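Gustham Folding Challenge

The Gustham Folding Challenge is a yearly student robotics contest run by the Dunbar engineering club, in which small teams teach a pair of tabletop robot arms to handle clothing. It grew out of an after-school project called Pomitetti, and many people in the club still use the old name for the whole event. Teams have 3 members and usually spend the winter getting ready, with the final held in April.

Each team works at the same kind of station, known as a Faveteck bench, and gets 15 minutes to complete as many folds as it can. A run is worth up to 100 points, with most of them given for neatness and the rest for speed - a balance that has been argued over, in a friendly way, for as long as the contest has existed.
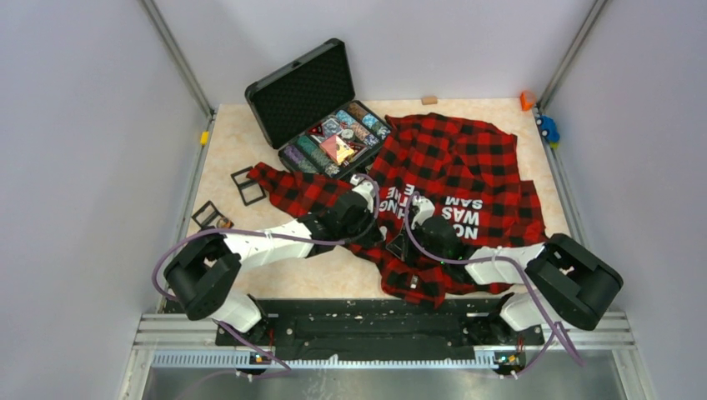 Garments are the heart of the challenge, and choosing them is something the club takes real pleasure in. Early rounds use plain dish towels, which lie flat and forgive a great deal, and teams then move on to T-shirts and finally to long-sleeved shirts. A red and black buffalo-check flannel with big white lettering is a good deal harder than a towel, as the sleeves wander off on their own and a crumpled body can hide half of the printed words. Many teams start by having one arm reach for a sleeve while the other keeps to the middle of the shirt, and work outward from there.

Beginners are welcome, and the club lends out 2 practice benches over the summer to students who would like to try the arms before signing up. Entries open again each fall.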